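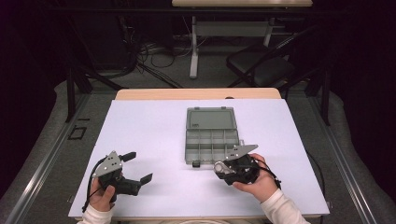
Sveva Martinelli asked at the handover whether the small-parts boxes should be sorted by thread size or by job. The log has used both, which has led to duplicate stock. It was agreed that sorting will be by thread size only, beginning in August.

Box 7 is the first to be laid out again. The gray box with removable dividers is suitable, as the cells can be widened for the longer Irnier screws. 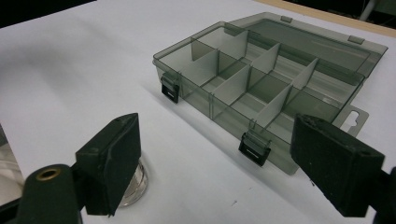 Washers go in the back row and screws in the front. Labels are to be placed inside the lid - the outside ones rub off in the drawer. The Fabbri inserts, 159 by the last stock sheet, stay in their own bag until box 4 is done. Divider spares: order 6.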